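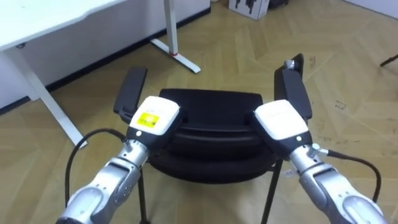
2019-03-17

Chair day. I said I'd get to the black rolling chair in the Bramstead room before the month was out and I'm getting to it, so here are my notes while they're still fresh. Nobuhle Mkhize wants the same write-up for the other nesting chairs, so I'm putting in more than I normally would.

First, which chair. I mean the black one with the mesh back and the seat that flips up, on four casters. The paper tag says Vetmont but I'm pretty sure that's the dealer and the chair itself came through Sinaga, same as the last batch. If anyone has the October order sheet, please stick it in the folder! I've gone through that folder twice and all I found was the warranty slip for the washing machine.

Why I like this kind of chair: the seat tips up, the legs splay out, and a row of them pushes together like shopping carts. In a small room that matters a lot. You get a desk, a washer and one ordinary office chair with a big base in there and you're turning sideways to get past. With the seat up it takes a good bit less floor, and you can steer it by the top of the backrest with one hand.

Steering by the backrest is how everybody moves it anyway, so that's what I want to write down properly. Push low and even and it rolls straight. Push from one corner of the back and it wants to swing, and on the herringbone you feel every change of direction in the wood through the casters (or I do, I may be imagining it). If it starts to swing, take hold of the armrests for a second, straighten it up, then go back to the top edge.
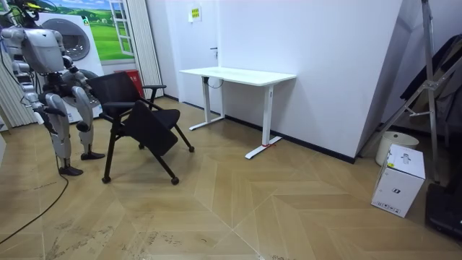

Seat tipped up, one hand at the top of the back. Bramstead room, washer side.

The seat hinge. It's a plain flip, no lever, and I wish people would stop hunting for one under there. Lift the front edge and it goes. It's stiff for the first bit and then easy, and on the way down I like to keep a hand on it — it lands with a real clap if you let go, and the folks next door have mentioned it. I put one drop of the Zetier oil on each side of the pivot and wiped off the rest. Don't use the spray can. The spray gets on the mesh and the mesh holds on to it forever, ask me how I know.

Casters: pulled hair and thread off all of them, the usual horror. I have a bent seam ripper for this now and it's so much better than the screwdriver. They pop out with a firm tug and push back in with the heel of your hand, no tools. One stem felt a little looser than the rest going back in. I marked it with a dab of white paint pen on the inside so I can find it again next time, and I'd like to look at it before the chair goes out on loan anywhere.

Mesh is fine. I brushed it with the soft brush, then a barely damp cloth. Armrests got the same cloth with a bit of dish soap.

Where it lives. I paced this out with the tape along the washer wall and wrote 720 for the gap I want to keep clear in front of the washer door (millimeters, my tape is the metric one, sorry). The aisle on the desk side I'd like at 800. If the chair is parked with the seat up it fits between those without anyone having to think about it. Seat down, it's always in the way of something.
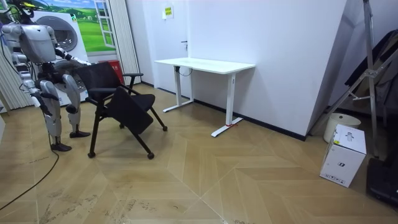

Vol. 4, p. 37

Carrying on from the last page. The white desk can stay out in the room where it is. I did think about shoving it over under the blinds, but then you lose the light and the height adjustment is a pain to get at. What I would like is for the chair to go back to the meadow wall when whoever is using it is done, and not get left by the door.

Nobuhle asked if we should get glides in place of casters for the wood floor. I don't think so. Softer casters, maybe. The hard ones are noisy and I don't love them on the herringbone, but I couldn't find any marks from them when I got down with the flashlight. I'll price a soft set and put the number in here.

Still to do:
Loose stem, see above.
Felt dots for under the seat, to kill that clap.
Sinaga order sheet, from anybody at all.
Second chair, same routine, and write down how long the hinge takes to loosen up after oil.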